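Second term of the Lullance robotics club and we have moved on from the line followers. Our group's project is called Totier, and the job is tidying a table. The arm has to put a few loose things into a plastic tub by itself, fruit included. We get the bench until 9 in the evening, and most of September went on learning to write motion that doesn't make everyone flinch. 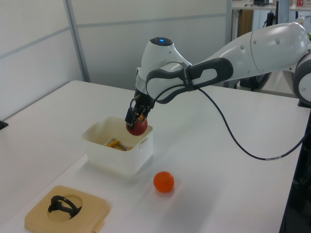
Do you need to know how to program before joining? Most of us had only done a bit of Python at school, and the club teaches the rest over the first few weeks.

I looked after the grip settings. Our log has 379 attempts in it now, and I labelled 36 of them by hand before we agreed on what counts as a drop. The apple was easier than I thought it would be. The clamp is an awkward shape and I still don't have a good grasp point for it.
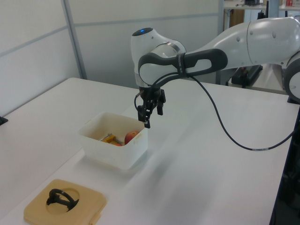
The gripper over the tub, apple and a yellow object inside.

The other group, Prorkberg, is sorting by colour and is further along than us. We both enter the Lysenko challenge at the end of term, where a full run is worth 1000 points. Their code is neater too.
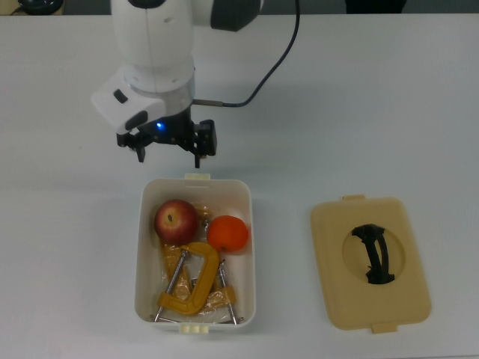
I'd like to borrow their way of naming positions, if they'll share it. Ours are still called things like spot2 and spot2b. Next session I'm rewriting that file and then going back to the clamp.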